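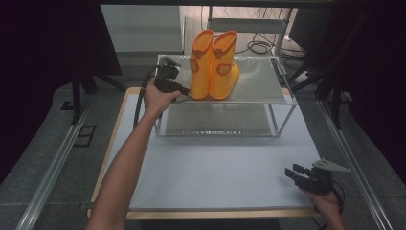 The Kemlow has reopened after a long renovation, and I've now been through its first group show twice. I went back because I wanted to be sure it was the wall text that annoyed me and I wasn't just hungry.

It was the wall text. The label beside Santino Gaete's floor piece runs to 224 words. I know because I copied it out and counted at home. The piece is a strip of roofing felt, folded five times and left near a radiator. I like it. It has a slump to it, like a dog that has given up on being walked, and the folds catch light from the north windows in a way he must have planned. The label mentions none of this. It talks about "extraction" and "the archive" and tells me the work "interrogates" something, I think shelter.

I don't blame Gaete, who as far as I can tell didn't write it. I watched people on a Saturday afternoon go to the label first, read down to the end, look over at the felt for a second or two, and move on to the next label. Why would they linger? They'd been told what they were about to see, and it was grander than what was there.

Defenders of this stuff say visitors need a way in. Maybe. At Stalura, across the river, the labels give a name, a title and what the thing is made of, and I've never seen anybody in there looking lost. Bored, sometimes - but that's their right.

The Kemlow's director has promised "200 conversations" with the public this year. I'd like to know who is doing the talking. The free guide is 80 pages long and has no floor plan, so I walked past the Seixas drawings both times and only found them when a guard pointed down the back stairs. They're small, in pencil, mostly of hands. Someone had forgotten to put up the text, or hadn't gotten to it yet. I stayed down there until closing.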